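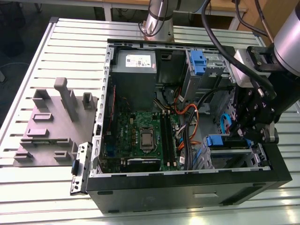 The Skovolham regional administration will move its equipment and maintenance records to the Kimska asset platform, replacing the three separate databases now kept by its schools, libraries and service centres. The change takes effect on 1st July. Under the present arrangement a desktop computer is entered as a single line, with a purchase date and a room number, and nothing is held on what is inside it. Kimska records a machine at component level, so that a tower opened on its side, with its power supply, motherboard and processor in view, corresponds to a parent record and a set of linked child records. Each child record carries its own warranty date and service history.

The contract for configuration and support was awarded to Gavell, which has maintained the administration's finance system for several years. Data cleansing has been carried out by Brandão, working under a separate agreement. Both firms will remain engaged until the end of November, when responsibility passes to the administration's own Information Services branch.

"The old databases were built for insurance purposes and they did that job well enough," said Helge Åberg, Director of Information Services. "They were never intended to tell a technician which memory had been fitted to which computer, or when. We have been asking people to keep that information in spreadsheets, and it is time we stopped."

## Scope of the first stage

The first stage covers 30 sites and is limited to computing equipment. Vehicles, kitchen equipment and laboratory instruments will stay in the existing databases for the time being and will be considered in the next budget cycle. Printers leased from outside suppliers are also excluded, as the leasing companies keep their own records and supply a monthly report.

Sites have been placed in two groups. The service centres and the libraries will begin using Kimska on the first day. Schools will join after the term break, once their office staff have completed the training module. Any school wishing to join earlier should write to the Information Services branch with the name of a proposed site coordinator.
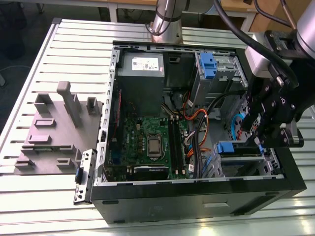
During the changeover, the old databases will remain open for reading but will not accept new entries. Staff who need to report a fault should continue to use the existing service desk form, which has been redirected to the new system. Requests already open will be carried across with their original reference numbers, and there is no need to submit them a second time.

Brandão's review of the old data found 276 records that could not be matched to any item, most of them relating to equipment disposed of before the present numbering scheme was adopted. These have been set aside in an archive table. A further group of duplicate entries has been merged, with the older purchase date retained in each case. Site managers have received a list of the changes affecting them and may ask for a correction through their coordinator.

## Identification and labelling

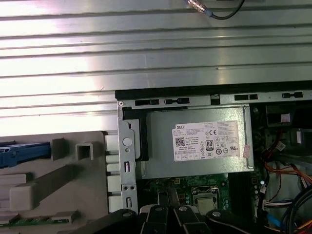
Kimska does not require a new asset sticker on every part. Where a manufacturer's label can be read, the technician enters the maker and serial number from it, and the system generates an internal identifier. Power supplies are generally straightforward in this respect: the Dell unit shown has a QR code on its label, beside rows of specification text, and an 80 PLUS efficiency badge that can be noted in the optional energy field. Parts without a legible label are entered by type only and marked for review at the next scheduled service.

The administration has purchased 200 replacement asset tags for computers whose existing tags have worn away. These apply to the outer case and will be fitted during routine visits. Staff are asked not to open equipment in order to check its contents, and not to remove any tag already in place, including tags from earlier numbering schemes.

## Access and training

Three levels of access have been established. General staff may look up an item and report a fault. Site coordinators may also change an item's location and its assigned user. Editing of component records is restricted to technicians and to two data officers in the Information Services branch.

Wellington Barros, who leads the implementation team at Gavell, said the component structure had been kept deliberately shallow. "The software permits a great many levels. We have configured two, the computer and its parts, and we would want to see a full year of use before adding a third," he said.

Training sessions for coordinators will be held at the Skovolham service centre, with an online session for staff at outlying sites. Each session runs for ninety minutes. A printed guide will be sent to all coordinators beforehand, and a French version is available on request.

Enquiries concerning access should be directed to the service desk. Questions about the transfer of historical records should be addressed to the data officers, who will reply within five working days.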